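Rillance Wipe-Clean Placemats

Okay, so I'm going to tell you about placemats for way longer than anybody needs, but this is my shop and I get to do that! I've been selling table things out of Staltberg since I talked my landlord into letting me have the front room as well as the back one, and the Rillance wipe-clean mats are what people come back for. Grandparents, mostly. Also people who have just bought a nice table and then remembered they have a four-year-old.

What you're getting

One flat mat, rectangular, printed on the top side and plain on the back. The corners are slightly rounded (the old ones were square and they used to curl, so if you bought from me before February and yours are curling, write to me and we'll sort it out). It's bendy enough to roll up for a weekend away and stiff enough that a toddler can't scrunch it into a ball in one go. Mine has tried.

The print is under a clear layer, so forks don't scratch it off. Knives will, if you cut right on it. Please don't cut on it. I know it looks like you could.

Patterns in stock right now

Plain colors: oat, brick, pond green, and a navy that shows every crumb but looks very smart until dinner starts.

Joseph: this is the stripy one, named after my nephew, who picked the colors when he was six and has been insufferable about it ever since. Mustard, gray and a sort of tomato red. Still my best seller.

Pakora: little fried-snack shapes all over in golden brown. I drew it on a train when I was starving. It hides curry stains beautifully and that was the whole idea.

Names: we can put a first name on any of the plain mats, up to eight letters. Big letters, pale or dark, your choice. Please check your spelling before you hit the button, I print what you type. I once made a lovely mat for a child called Hnery.

I've got 113 of the Pakora left from this printing and then there'll be a gap, so if you've been thinking about a set, now's a good moment.

Cleaning

Warm water, a drop of dish soap, a soft cloth. Dry it flat. For tomato sauce, get to it the same day, and if you forget, leave a paste of baking soda on it for half an hour and wipe. Ballpoint pen comes off with a bit of rubbing alcohol on a cotton ball. Permanent marker is, well, permanent. I've tried everything in the cupboard, and one of my own mats has had a purple mustache drawn on it for three years now.

They don't go in the dishwasher. The top layer goes cloudy and the edges lift and then you're sad. Don't iron them either, even if it arrived a bit curled from the tube! Lay it face down under a couple of heavy books overnight and it'll relax.

Hot things

Dinner plates, soup bowls, mugs of tea, all fine. Pans straight off the stove, no. Use a trivet. I sell cork ones, and the ones from the supermarket are fine too.

What people say

"Ordered two for my grandchildren and then four for us, because we were jealous. The oat one looks like linen until you get close. Only complaint is that the brick is a little more orange than on my screen." That's from Ute Diekmann, and she's right about the brick, so I've rewritten the color note on the order form. It's warmer than you think, closer to a flowerpot.

Ordering and shipping

Single mats go out rolled in a tube, sets of four or more go flat in a box. I pack in the mornings and walk everything to the post office myself, so if you order after lunch it leaves the next working day. Name mats take a week longer. Returns are fine on anything without a name on it, as long as nobody's eaten off it.

Cafes and daycares, I do a better price from 100 mats up, and for that many I can match a color if you send me a real sample (a scrap of fabric, a paint chip, not a phone photo please). Put article number 2920 in your message so it lands in the right pile.

Page last updated 5/30/24. The pond green is back, hooray, and the spotty one is gone for good. I'm sorry, I know some of you loved it, but the printer hated it and so did I by the end.
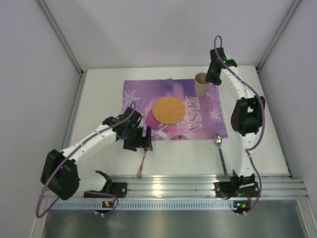 Can I trim a mat to fit a high chair tray?

You can, with sharp scissors or a craft knife and a ruler. Draw your line on the back first and round off the new corners so they don't poke anyone. The cut edge won't be sealed like the others, so wipe it gently and don't leave it soaking in the sink. Trimmed mats can't come back to me, so measure the tray twice!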